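HOSP 28: Front of House Practice
Handout for Session 8 — Clearing, resetting and what guests leave behind
Wogan Campus, training cafe
Notes by Rebecca Cirillo

Bring this handout to the practical. Hazem Filali takes the morning group and Pierina Serra takes the afternoon group. Aprons are in the cupboard beside the dish room.

1. Before you touch the table

Stand at the guest's side of the table and look at the whole top. Sort what you see under three headings: crockery, rubbish, belongings. Crockery goes to the dish room, rubbish to the bin, belongings to the counter. Most mistakes in last October's practical came from students who picked up the first cup within reach and started stacking.

If the guest may be coming back, ask a colleague or leave the table for a few minutes. A coat on the chair or a full drink means the table is still in use. A bare chair doesn't settle it either way.

2. Mugs with something in them

Guests put tissues, serviettes, sugar papers and tea bags into mugs. Look inside every mug before it goes on the tray. Paper that goes through the dishwasher breaks up, sticks to the other crockery and blocks the filter. Juston Cafe, where some of you will do placement, had its machine out for a day over this and paid $975 for the call-out.

Carry the mug by the handle. Tip the paper straight into the bin at the clearing station and don't pull it out with your fingers. If it sticks, use the tongs on the hook. Wash your hands before you go back to clean crockery.

The table for exercise A has a white mug with a black handle, a crumpled tissue in the mug, and a blue pen lying to the right of it. Write down the order in which you would deal with each item and where each one goes.
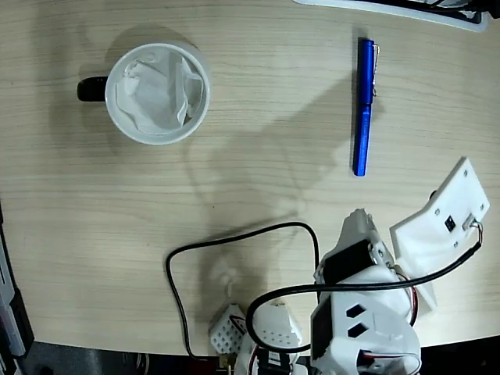

3. Belongings

Pens are the item most often thrown out or pocketed by staff. Treat a pen the same way as a phone or a set of keys. Check whether it is one of ours (the cafe pens are plain black Dero ones) and if it isn't, take it to the counter. Enter it in the found book with the table number, the time and your initials. Unclaimed items go to Zineb Amrani in the office at the end of the week, room 2690.

4. Wiping down

Lift everything off first — do not wipe around things. On wood, use a damp cloth, well wrung out, and follow the grain from one end to the other. Finish along the front edge, where sleeves and hands rest. Dry with a second cloth. Spray goes on the cloth, never on the tabletop.

Reading for next session: Jolien Bosman's notes on tray carrying, in the Landdale folder.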